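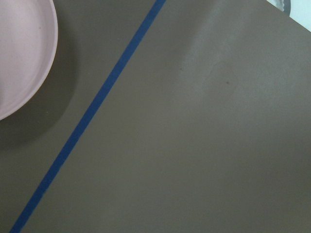
Minutes of the Vulildale Shared Kitchen users' meeting, 3/10/26. Fouad Slaoui chaired and Asmaa Naciri took the minutes. The minutes of the January meeting were accepted with one correction: the hood filter supplier is Semik, and the name had been entered under item 2 as Brestgate. The first item was the replacement of tableware and the refinishing of work surfaces. A. Naciri stated that any new finish should be matte, as on the gray-brown tabletop with the pink plate at its corner, where the light leaves only a soft sheen. Gloss samples were ruled out. Color was left open until the quotes are in.

1. Tableware and surfaces (continued)

Budget line for the year: $2,000. Brestgate has quoted for surfaces only. A second quote covering surfaces and plates together is to be requested from Alaoui. F. Slaoui asked that both quotes list edge sealing as a separate cost. The last invoice did not, and the amount could not be checked.

Action: A. Naciri to request the second quote.

2. Dishwasher

The rinse cycle is stopping before the end on the short program. The service technician cleaned the inlet screen and replaced the drain hose. The fault came back the same week. The technician now suspects the pressure switch. Part is on order.

Until it is fitted, users are to run the long program only. A notice will go on the door of the machine. M. from the evening baking group asked whether the long program could be started and left running at closing. Agreed that it could not, as the water supply is shut off at the main valve overnight.

Action: F. Slaoui to post the notice and confirm the fitting date.

3. Water hardness

Test strips gave a higher reading at the prep sink than at the wash sink. Both are fed by the same line. The strips used at the prep sink were from an opened pack and may have picked up moisture. Test to be repeated with a sealed pack, both sinks, same morning. Softener salt is not to be changed before then.

4. Storage

Shelf labels in the dry store have been redone. There are 67 labeled positions, including the low shelf by the door, which is to be kept for heavy items. Unlabeled containers found at the monthly check will be moved to the holding shelf and discarded at the following check. One objection was recorded, on the grounds that a month is too short for users who book only in summer. The rule stands and will be reviewed in the fall.

5. Extraction hood

New Semik filters fitted. The old set is kept as a spare. Noise at the high setting is unchanged. F. Slaoui thinks the bracket on the left side of the housing is loose and will look at it with the power isolated.

6. Booking sheet

Double bookings came up again. The paper sheet and the online sheet do not match for several mornings. Agreed that the online sheet governs from now on and the paper sheet will be taken down at the end of the month.

Action: A. Naciri to write to all users.

7. Other business

Spare key for the cleaning cupboard is still missing. Cost of a new lock to be obtained before a decision is made.

Next meeting: date to be sent with the dishwasher update.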